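30th March

My electric utility would like me to know that I am a grid resource. It said so in a letter, on heavy paper, with a drawing of a house wearing a plug for a tail. If I enroll in the flexible load program, the company may turn down my water heater, my heat pump and my car charger at moments of its choosing, and in return I will receive a credit and, the letter says, a sense of participation.

I enrolled. I write about energy for a living, and it would look bad if I didn't. I also believe in the thing. A grid with a lot of wind and sun on it needs somebody to use less at seven in the evening, and my water heater has no plans at seven in the evening. It's a steel tank in a closet. Asking it to wait is the cheapest power plant anybody will ever build, and I've said as much in this column often enough that Ansel Bellamy, who edits it, has threatened to charge me by the repetition.

So this is a complaint from a friend of the idea.

To join, I needed a small box from Dekix that clamps onto the water heater circuit. The Dekix box reports to an app called Tunex. Tunex doesn't speak to my heat pump, so that needed a second app, Estent, which does speak to the heat pump but has a low opinion of my router. The car charger has its own account. By the end of the afternoon I had 3 new passwords and a text message welcoming me to the energy transition, followed by another asking me to confirm I was still interested in it.

The first event came a week later. (They call them events. I had pictured catering.) My phone buzzed to say that my home was helping. The heat pump drifted down a couple of degrees, the water heater went quiet, and the car, which was not plugged in, was thanked for its contribution. It lasted 30 minutes. I put on a sweater and felt fairly noble for the first ten.

Then I tried to find out what I had done. How much had I saved, at what moment, and was it any use to anyone? The app showed me a leaf. You can tap the leaf, and it gets bigger.

I don't think this is a small gripe. The people who run these programs talk a great deal about engagement, and what they seem to mean is leaves. The customer is to be kept cheerful and uninformed, like a passenger on a delayed flight. Meanwhile the numbers exist. The box is measuring my water heater every few seconds, and it would be no trouble at all to hand me a line on a chart with the price of power next to it. I'm a grown man and I have seen a chart before.

I put this to Tsutomu Kobori, who spent years designing demand programs before he retired to the more relaxing business of criticizing them. He told me about a pilot he worked on in a town called Tamura, where they signed up 1400 households. When they finally checked, 900 were still connected. The rest had changed their Wi-Fi password, or moved, or unplugged the box to make room for a vacuum cleaner. They hadn't quit, exactly. They had forgotten they were in it, and on paper they stayed in it, loyally reducing nothing.

"We had a very good dashboard," he said.

The planners in the control room were counting on those houses. That's the part that ought to bother the people who like the idea, me included. A gas plant that fails to start gets noticed. A few hundred water heaters that fail to stop look like an ordinary Tuesday dinner hour in any town you care to name, and the shortfall gets blamed on the forecast.

My own suspicion is that our industry likes inventing things a good deal more than it likes going back to see whether they're still plugged in. There is always money for a pilot. There's a ribbon, a panel discussion, and a lunch with those little sandwiches. Nobody has ever cut a ribbon on the follow-up phone call. 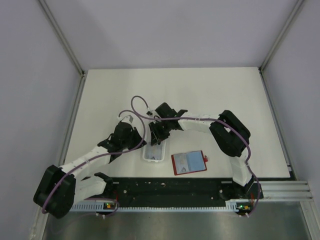 *Two robot arms reaching over a white worktable.*

What would I do instead? Pay people properly, to begin with. My credit for the winter would cover a modest pizza, provided I collected it. If my water heater really is a power plant, it should be paid like one, per unit delivered, and fined like one when it doesn't show up. I'd accept the fine. It would get me to look at the box.

Next, one standard plug, one standard language, and no app. The heater should come from the store knowing how to listen, the way a radio does. If I have to introduce my appliances to each other, I am running a dinner party, and I'd want more than a pizza for that.

And call people when they drop off. A real call, from someone who can say, "Your box went quiet in the fall, do you still want to do this?" Kobori says they tried it at the end of his pilot, with a couple of temps and a spreadsheet, and that it was the best money in the whole budget. It didn't make it into the final report. There was no section for it.

The next enrollment drive starts in April, and I'm told there will be prizes. I plan to stay in. I've moved the vacuum cleaner to another outlet, and my leaf is enormous.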